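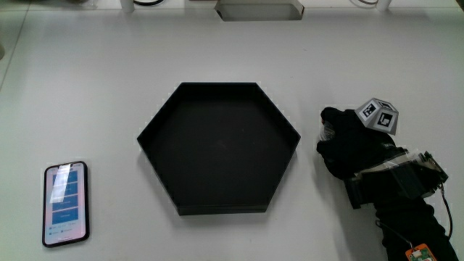

Fig. 3. Tray on the table, with the phone to its lower left.

3 Setting up the Dustwood sorting tray

The Dustwood is a six-sided open tray for small parts: screws, beads, buttons, game counters. Lists and labels are kept in the Asix app on your phone.

3.1 Placing the tray

1. Clear a flat, level table. A pale top makes dropped parts easier to find.
2. Wipe the table and the underside of the tray with a dry cloth.
3. Put the tray down in the middle, with a flat side facing you and the points to left and right.
4. Press lightly on each corner. If the tray rocks, turn it one side round and try again.
5. Leave at least 30 cm free on the side of your working hand.

Note: The tray holds up to 700 g. For heavier loads use the deep Kiston tray (section 6).

3.2 Placing the phone

1. Lay the phone face up beside the tray, on the side away from your working hand.
2. Open Asix and wait for the start menu.
3. If a ceiling light reflects in the screen, move the phone a little until the buttons are clear.
4. Turn off the automatic screen lock while you sort.

Caution: Do not stand the phone inside the tray. Metal parts can scratch the glass.

3.3 Filling

1. Start with the tray empty.
2. Tip in one bag at a time, close to the floor of the tray.
3. Spread the parts in a single layer.

A list can hold up to 2,000 parts. Start a second list for anything over that.

Caution: Small parts are a choking hazard. Keep the tray away from children under three.

To fit the Mussa lid, go to section 4.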